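斯库拉双臂操作平台左手意外闭合事件调查结果及整改措施公告

曼代尔机器人研究所新闻办公室
格里克盖特,2018年9月25日

曼代尔机器人研究所(Mandale,以下简称“研究所”)今日公布斯库拉(Skulla)双臂操作平台左手意外闭合事件的调查结果。事件发生于今年6月,地点为研究所格里克盖特(Grikgate)实验楼的桌面操作试验间。事件造成一名操作人员右手食指及中指软组织挫伤,该人员经门诊处理后当日返家,现已完全恢复工作。除此之外无人受伤,实验楼其他区域未受影响。

研究所已于事件发生当日暂停斯库拉平台的全部有人值守试验,并委托独立安全评估机构阿卜杜拉技术检验事务所(Abdella,以下简称“阿卜杜拉事务所”)开展外部调查。调查报告已提交研究所理事会,主要结论及整改安排公告如下。

一、事件经过

斯库拉平台用于研究双手协同抓取与摆放日常物品,试验任务包括将小型物件放入盘中、从盘中取出以及在两手之间传递。每轮试验由一名操作人员负责复位物件,一名监护人员负责观察并掌握急停按钮。桌面物件由试验组统一配发,尺寸和重量均在平台额定抓取范围之内。 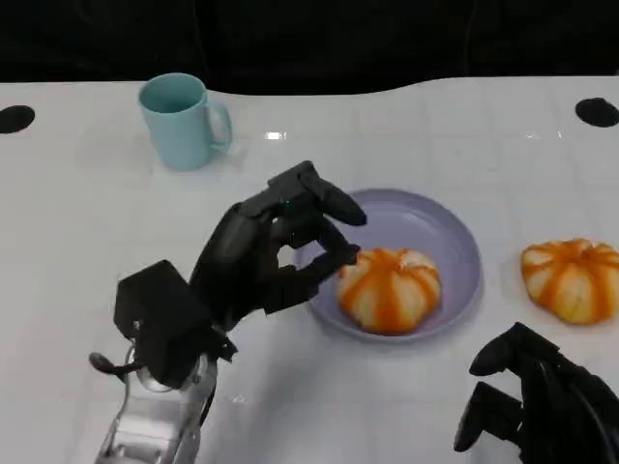 二、故障时序

事发时平台正在执行当日第41轮试验。左手完成放置动作后,控制程序应依次执行松开手指、抬升手腕、退回待机位三个步骤,并在到达待机位后向操作台发出“可进入”信号。根据平台日志,该轮试验中“可进入”信号提前发出,当时左手尚未退回待机位,手指驱动器仍处于带电状态。

操作人员看到操作台提示后伸手进入工作区,准备复位物件。左手随即接收到一条延迟到达的闭合指令,手指收拢并夹住操作人员的右手手指。监护人员立即按下急停按钮。由于急停动作切断了驱动电源,而手指传动机构具有自锁特性,手指在断电后保持闭合,未能自行松开。两名在场人员使用手动释放工具解除夹持,整个过程历时40秒。

调查组指出,受伤程度较轻,与手指闭合力在出厂时已设置上限有直接关系。但断电后夹持状态得以维持,明显延长了人员受困时间,属于需要单独整改的安全缺陷。

三、原因认定

阿卜杜拉事务所认定,事件的直接原因为控制软件中指令队列清空逻辑存在缺陷。在放置动作因接触力异常而重试的情况下,程序会生成第二条闭合指令。若首次放置随后被判定为成功,第二条指令并未从队列中删除,而是在通信恢复后继续下发至手指驱动器。

“可进入”信号提前发出则源于另一项独立缺陷。该信号原应以关节编码器的实测位置为依据,但在今年春季的一次软件更新后,改为以指令位置为依据。指令位置在程序发出退回命令时即告更新,与手臂的实际位置之间存在时间差。更新说明中记载了这一变更,但未按规定提交安全复核。

调查组在同型设备上进行了2000次无人值守复现试验,其中25次出现延迟闭合指令。全部25次均发生在放置动作重试之后,且集中于表面圆滑、接触点容易滑移的物件。未经重试的放置动作中没有发现同类现象。调查组据此排除了驱动器硬件故障、线缆老化及外部电磁干扰等可能。

报告同时列明以下管理方面的间接原因:

软件更新的审批流程未区分功能性变更与涉及人员进入条件的变更。

操作规程以操作台提示作为进入工作区的唯一依据,没有要求操作人员目视确认手部位置。

手动释放工具存放在试验间外的器材柜内,未配置在工作台旁。

此前曾有操作人员口头反映提示信号“偏早”,该情况记录在班次日志中,但没有转入故障跟踪系统。

研究所接受上述全部认定。

四、整改措施

控制软件方面,指令队列已改为每次状态切换时强制清空,任何重试指令均附带有效时限,超时即作废。“可进入”信号恢复以编码器实测位置为依据,并增加驱动器断使能状态的硬件反馈,两项条件同时满足后方可点亮。上述修改由未参与原代码编写的人员完成复核,并通过了与故障复现相同条件下的测试,测试中未再出现延迟闭合。

机械方面,研究所为每只机械手加装了弹簧式机械释放装置。操作人员单手即可解除手指自锁,无需工具,也无需恢复供电。该装置已通过阿卜杜拉事务所的现场验收。急停回路的接线方式不作改变,但操作培训中将明确说明急停与释放为两个独立动作。

操作规程方面,人员进入工作区前必须完成三项确认:进入信号点亮,双手静止,手指下方及指间无物件。任何一项不满足,操作人员不得伸手,须由监护人员执行远程退回程序。凡左手或右手与物件仍有接触,一律视为动作未完成,无论操作台显示何种状态。

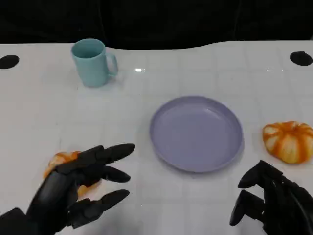

新规程的重点在于改变进入工作区的判断依据。过去的培训材料强调操作台界面的读取,对桌面实际情况的判断着墨较少。修订后的培训材料以桌面实况为起点,要求学员先看手、再看物件、最后看信号。以左手掌心向下覆在橙色圆形物件上方、手指伸向淡紫色盘子的情形为例,盘子虽然是空的,物件却大部分被手遮挡,仅凭桌面观察无法判断手指是否已经夹紧。按照新规程,此类情形一律禁止进入,操作人员也不得以盘中无物为由认定本轮动作已经结束。

五、责任处理与人员保障

研究所理事会认定,本次事件属于制度与流程方面的失误,不对当班操作人员及监护人员作出处分。监护人员按下急停按钮的反应及时,符合当时有效的规程。平台软件更新的审批责任由研究所管理层承担,相关审批权限已收回至安全工程部,直至新的变更管理办法通过外部审核。

受伤人员的医疗费用由研究所全额承担,休养期间薪酬照常发放。应本人要求,研究所不公布其姓名。

研究所所长埃耶鲁萨莱姆·德米西(Eyerusalem Demissie)表示:“我们的同事在工作中受伤,研究所对此负有责任,我谨代表研究所向其本人及家属致歉。班次日志里已经有人写下提示信号偏早,这条记录应当得到处理,而我们没有处理。今后凡涉及人员进入条件的反映,不论是否有书面报告,均须在当班结束前录入故障跟踪系统。”

安全工程部主任英瓦尔·斯科夫(Ingvar Skov)表示:“急停按钮切断电源后手指仍然闭合,这在设计文件中有说明,但多数使用人员并不了解。加装机械释放装置之后,我们还将逐一核查所内其他具有自锁机构的末端执行器,核查结果将报送阿卜杜拉事务所。”

阿卜杜拉事务所首席调查员费尔勒·威廉斯(Veerle Willems)表示:“调查期间,研究所提供了完整的运行日志、源代码版本记录和班次日志,没有对调查范围提出限制。我们对已完成的整改项目予以确认,对变更管理办法的审核仍在进行。”

六、恢复运行安排

斯库拉平台将分阶段恢复运行。第一阶段仅开展无人值守试验,物件复位在平台断电并挂牌上锁后进行。第二阶段恢复有人值守试验,每班增设一名安全观察员,由安全工程部派出,不承担试验任务。第三阶段恢复正常排班,前提是变更管理办法通过外部审核,且第二阶段内未出现进入信号与手部实际位置不一致的情况。

各阶段之间的转换须由安全工程部与阿卜杜拉事务所共同签字。任何一方提出异议,平台即退回上一阶段。试验组负责人塞拉马维特·特克莱布(Selamawit Tekleab)已通知各合作单位调整试验计划,原定由合作单位人员进入试验间参与的项目,在第三阶段之前改为远程参与。

所有操作人员和监护人员须重新参加培训并通过现场考核,此前取得的斯库拉平台操作资格自本公告发布之日起失效。考核内容包括机械释放装置的单手操作、挂牌上锁程序以及进入条件的现场判断。

七、信息公开

调查报告的公开版本可向研究所新闻办公室索取。公开版本删去了受伤人员的个人信息及尚在审核中的源代码附件,其余内容与提交理事会的版本一致。使用相同型号机械手的单位,可向安全工程部申请获取延迟闭合指令的复现条件和测试脚本,研究所不收取费用。

研究所已将传动机构断电自锁的有关情况书面告知机械手供应商,并建议其在使用手册的急停章节中增加相应说明。供应商的书面答复收到后,将作为附件并入调查报告公开版本。

变更管理办法外部审核完成后,研究所将另行发布公告。

关于曼代尔机器人研究所

曼代尔机器人研究所从事双臂操作、触觉感知及人机协作安全方面的研究,总部及主要实验设施设于格里克盖特。斯库拉平台为研究所自主集成的桌面双臂操作试验系统。

新闻联络

加迪萨·阿贝拉(Gadisa Abera)
曼代尔机器人研究所新闻办公室

技术问询请注明“斯库拉平台安全事项”,由新闻办公室转安全工程部答复。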